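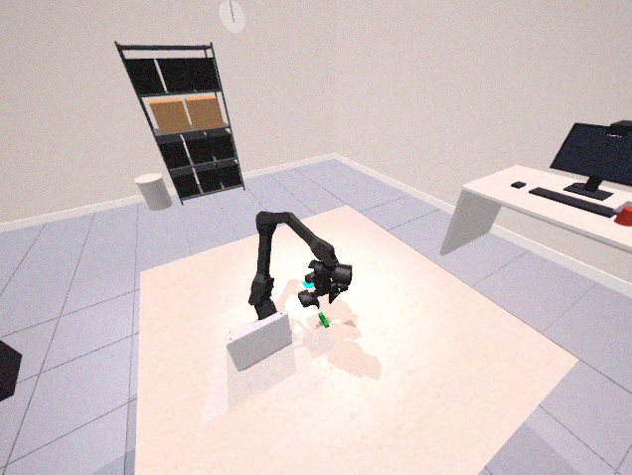 Cor thinks the Hombridge loop should be driven counter-clockwise, and that anyone who has done it the other way would say the same. Siham has done it the other way and doesn't say the same. She says you get the sun in your eyes for the last 50 kilometres whichever way you go, and that the bakery at Flarkton shuts before lunch, so the only real question is where you want to be at eleven in the morning.

Notebook, Monday, October 21, 2024. Itinerary planner, route ordering.

Spent the morning on the scoring function. It still believes the best road trip is the one with the least road in it. Fed it the Hombridge loop with all the lookouts switched on and it came back with a lovely plan in which you park at the Martens trailhead and stay there for 3 days. Technically optimal. Tineke said she'd book it.

Changed the penalty on driving time so it only bites after two hours without a stop. Better. Now it gets you round the lake and up to the pass, but it insists on doing the pass twice, as the lookout on the south side and the lookout on the north side are listed as separate attractions with their own ratings. They are the same parking lot. You walk across it. Merged them by hand and left a note for Luuk, who maintains the attractions table and will have opinions.

Distances: total for the loop comes out at 1221 km, which matches the odometer from Cor's July trip once you take off the detour for his forgotten tent poles. He would like it recorded that the detour was scenic.

Ferry at Grender. The timetable we pulled in has the summer sailings all year. Anyone using this in November would sit on the slip admiring the grey water for a good long while. Have marked everything after the Thanksgiving weekend as unconfirmed. Need to phone them. Have been needing to phone them for a while.

Opening hours: the parser reads "dawn to dusk" as closed. This explains why it has never once recommended a beach. Fixed, and it immediately recommended all of them, in order of postal code.

Ran the reviews again after lunch, 135 of them for the loop. The word "breathtaking" has stopped carrying any information and I've dropped its weight to zero. "Washroom" is now the strongest predictor of whether people liked a stop. Hilde says any parent could have told us that and saved the computing time. Kept the weight anyway.

Clockwise versus counter-clockwise: ran both. Counter-clockwise wins by four minutes, all of it from one left turn onto the highway outside Flarkton. Told Cor. Regretted telling Cor.

Siham's bakery is not in the data at all. Added it, with hours from memory (hers), and the planner now reroutes the whole second day to arrive at 10:40. Can't fault it.

To do
– phone Grender about winter sailings
– ask Luuk how many other parking lots we have listed twice
– gravel road west of Martens: is it open to rental cars? Contract says one thing, Tineke's cousin did another
– fuel stops, still ignored completely. The planner thinks the car runs on scenery
– put the tent poles on the packing list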